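Forum > Online Games > General Discussion > Cozy and Life Sims
Thread: Should Lillunik remove global chat for new accounts?
Page 1 of 1

I am playing Lillunik since May and I like this game very much. In the evening, after work, I sit down, I water my little fields, I repair the boats in the harbor, and for two hours my head is quiet. I want to say this first, so that people do not think I came only to complain.

The problem is the global chat. With the last update the developers opened it for every account from the first minute. Before, you needed to reach level 3, and this took one evening. Now I see every day people who make a new account, write something ugly to 52 strangers in the harbor, and leave. When they are banned they make the next account. I play on the Siltdale server and I know it is one of the busy ones, so maybe other servers are better.

My proposal is simple: put the level limit back. I would like to hear what other players think, also if you disagree.
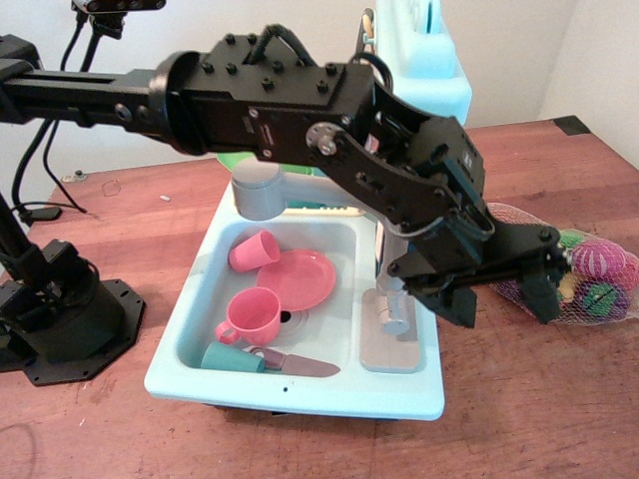 Posted by paper_heron on December 14, 2023
Member, Siltdale server

I forgot to write one more thing. I know that there is a mute button. I use it. But I must read the message before I know that I want to mute the person, and then it is already read.

--------

tomtit70 wrote:
Agree with you. The old limit was not perfect but it worked as a small door. Most people who want to be nasty have no patience for the tutorial with the goats.

--------

Undberg wrote:
I disagree, and I will try to be fair. When I started, the chat was closed to me and I did not understand where to find the rope for the first boat. I asked nobody because I could not ask anybody. I almost deleted the game. With the open chat my sister started last week and three players helped her on the first evening. If we close the chat, we also close it for people like her.

--------

paper_heron wrote:
Undberg, this is a good point and I did not think enough about it. Could there be a separate help channel for beginners? Then your sister can ask for the rope, and the harbor stays calm.

--------

quietmoss wrote:
A help channel will have the same trouble after two days. Who will watch it? The moderators on Siltdale are already tired. I reported one player on Monday and got an answer after he had left by himself.

I do not want to sound bitter. I moved to this game from a shooter because there I could not speak in voice chat. As soon as they heard my accent, it started. Here I never had to speak, and I could still feel that I was with people - I could wave, give a gift, put a lamp on a neighbor's pier. So for me the chat is not the heart of the game. They can switch it off completely and I will still be here.

--------

Undberg wrote:
Completely is too much. Some of us have real friends from the chat.

--------
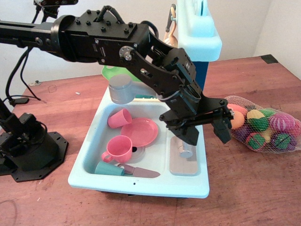
Robot arm over a light blue toy sink.

tomtit70 wrote:
There is a petition on the official board, it has 3,092 signatures. It asks for the level limit, and also that a ban should follow the person and not only the account. The second part is more important, in my opinion.

--------

Undberg wrote:
I read it. The second part I can sign. The first part I cannot, and they are in one text, so I did not sign.

--------

quietmoss wrote:
I signed. You can sign a thing and still not love every line of it.

--------

paper_heron wrote:
I also signed, but I understand why Undberg did not. Maybe I will write to the person who started the petition and ask if it can be divided in two.

One question to everybody: does the word filter work for you in other languages? In English it catches even innocent words, it did not let me write the name of a vegetable. In my language it catches nothing.

--------

tomtit70 wrote:
Same here. Nothing is caught in mine. Which vegetable?

--------

paper_heron wrote:
I cannot write it, I think this forum has the same filter. It is long and green and you put it in salad.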